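Applying names and numbers to replica soccer shirts with a heat press

This page covers pressing precut polyurethane film onto polyester soccer shirts with a flat, clamshell-type press. It does not cover sublimation, screen print, or flock. The settings were worked out on the Narkbridge away shirt, with numbers cut from Dultex film on a Hutapea manual press. Other films need other settings. Use the sheet that ships with the film if it disagrees with anything written below.

You will need the shirt, the cut characters on their carrier, a steel rule at least as long as the shirt is wide, a cover sheet (silicone paper or PTFE), a pressing pillow, low-tack heat tape, and a scrap of the same fabric. A worn-out shirt from the same season is the best scrap. Fabric from an older season may carry a different finish and tell you nothing.

Checking the fabric

Read the care label first. If it says do not iron, the shirt can still usually be pressed, but only with low-temperature film, and the scrap test is not optional. Turn the shirt inside out and look for bonded seams across the shoulder blades. Bonded seams soften under the platen and will come apart if pressed directly. On the Narkbridge shirt the yoke seam sits high enough that the name clears it on adult sizes but not on youth sizes.

Dye migration is the other thing to check. Red and navy polyester will bleed through white film, sometimes days after pressing. Press a small square of white film to the scrap and leave it overnight. If it has turned pink or gray by morning, switch to film with a blocking layer. 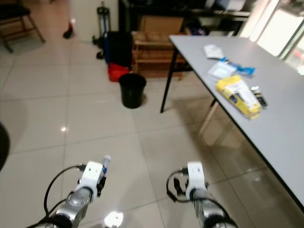
Mesh panels need separate treatment. The film bonds only where there is yarn, so an open mesh gives a weaker hold and the adhesive can come through to the inside. Put a second cover sheet inside the shirt when pressing mesh, and peel the shirt off it while it is still warm.

Finding the center

Fold the shirt lengthwise with the side seams matched and crease the back lightly with a cool iron. Do not measure from the collar label. Labels are often sewn off center by the width of a finger, and the error shows on a long name.

Unfold the shirt and lay it on the lower platen with the back facing up. The collar goes toward the rear of the press. Set the rule across the shirt under the collar seam and square it to the crease. Place the name first, then the number below it. A single digit such as 7 is centered on its visual weight, so shift it slightly left until the open side looks even. A 1 should be centered on its stem. For two digits, tape them together on the table before moving them to the shirt. 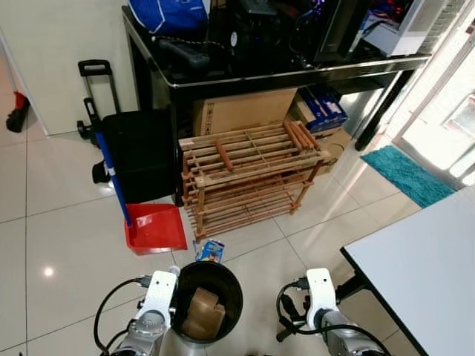 Sivaprasad Shenoy wrote in to say that the crease method fails on shirts with a fitted cut, where the side seams curve toward the front. He marks the center of the collar and the center of the hem with tailor's chalk and snaps a thread between the two points. Both methods gave the same line on the shirts tested for this page. Use the thread if the side seams will not lie flat against each other.

Pressing

Let the press reach temperature and hold there for a few minutes before the first shirt. The display reads the sensor, and the edges of the platen lag behind it. If you own a surface thermometer, check all four corners.

1. Slide the pillow inside the shirt so that collar, zippers, and thick seams fall off its edge.
2. Close the press on the bare fabric for a few seconds to drive out moisture and wrinkles.
3. Position the characters, carrier side up, and tape the carrier at two corners.
4. Lay the cover sheet over everything, including any printed sponsor or stitched crest within reach of the platen.
5. Close the press at 40 psi for the time given on the film sheet.
6. Open, slide the shirt off without bending the film, and let it cool flat.

Manual presses without a gauge have to be set by feel. Close the empty press on a strip of paper at each corner and pull. The strip should drag without tearing, and the drag should be the same at all four corners.
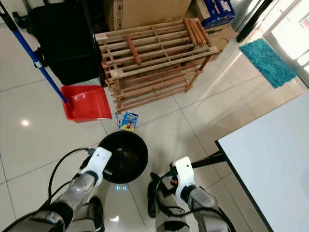

Izzati Subramaniam

Peeling the carrier

Dultex film is a cold-peel type. Wait until the carrier feels the same as the bare shirt under your palm. Start at a lower corner and pull the carrier back flat against itself, low and slow. If a corner of the character lifts, lay the carrier down again, replace the cover sheet, and press for half the original time.

After the carrier is off, give the characters a short second press through the cover sheet. The weave should show faintly through the film. A smooth, glassy surface means the adhesive has not sunk in.

Reference 471 in the film range is hot peel and is handled the other way around. Check the code on the roll before starting, as the two look the same once cut.

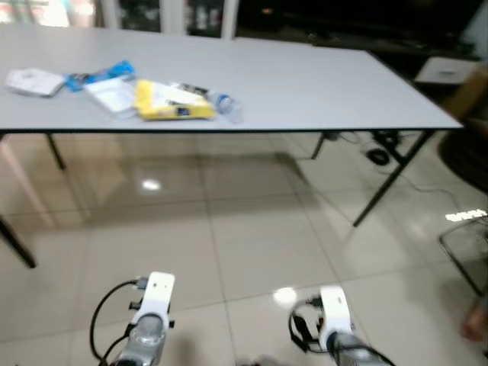

Last changed: February

Common faults

Shiny rectangle around the number. The platen was too hot or the cover sheet too small. Steam the area from the inside. On dark polyester it may be permanent.

Edges lifting after the first wash. Pressure too low, or fabric softener left in the shirt. Wash secondhand shirts without softener before pressing.

Number crooked, shirt otherwise fine. Film can be lifted with solvent, but the adhesive leaves a shadow. Cover the shadow with a character of the same outline or larger.

Washing

Leave the shirt unwashed for a full day. Wash inside out at 30 °C, skip the dryer, and hang it with the number facing away from direct sun. Do not fold across the film for storage.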